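11th March

Today I was looking for the old bus timetable and instead I found the notebook of my great-uncle, from the years when he worked on the ferry at Dikdale. I had forgotten that I have it. The cover is almost gone, but the pages are good, and his handwriting is easier to read than mine.

He wrote down the fares, the weather, and who did not pay. On page 36 there is a small drawing of the landing place, with the ticket hut and the MacLeish warehouse behind it. 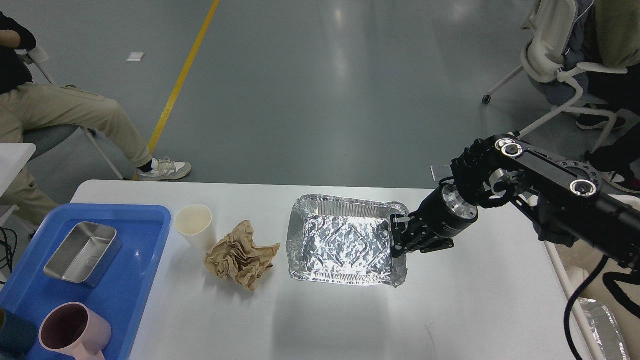 The warehouse is still standing – I walked past it last April and did not know what it was. Now it has flats inside, and the big door for the carts is a window. I would like to go again with the drawing in my hand and find the exact corner where he was sitting.

Gerardo Aquino telephoned after lunch. He thinks that the ferry stopped in the year of the new bridge, but the notebook goes on for two winters more. Perhaps people did not trust the bridge, or perhaps the toll was too high. He will ask at the library.

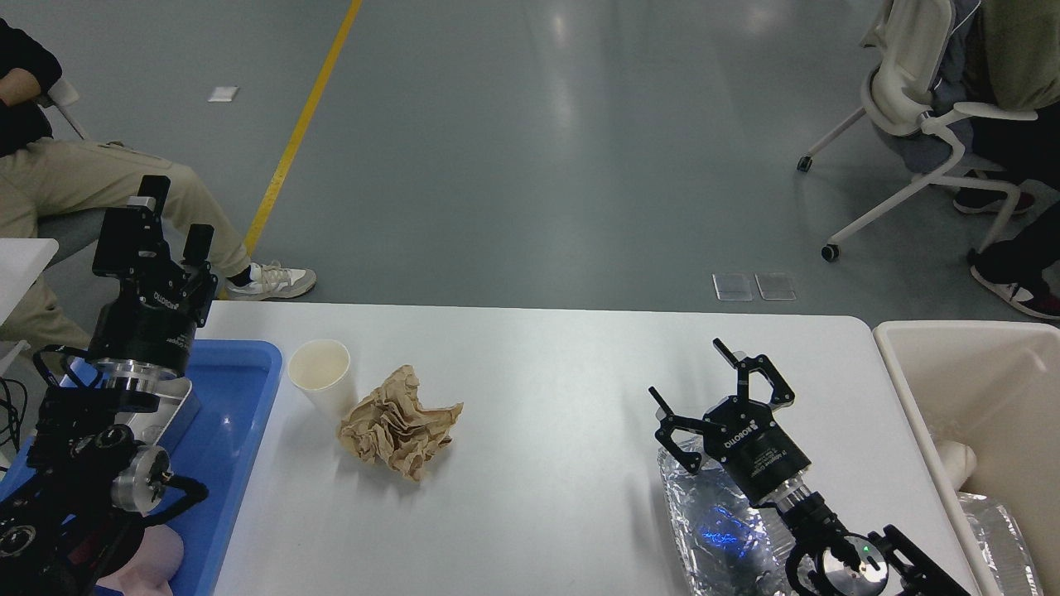
In the evening I copied out the names of the passengers, as far as the letter M. There are 47 until now. One is only called "the widow with the geese", and she crossed nearly every market day. I made tea, forgot it, and drank it cold.

Tomorrow I must really find the timetable.
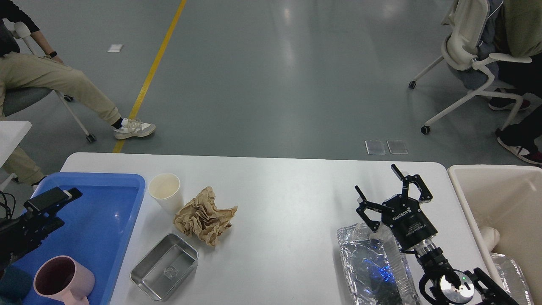
The pink mug in its blue tray.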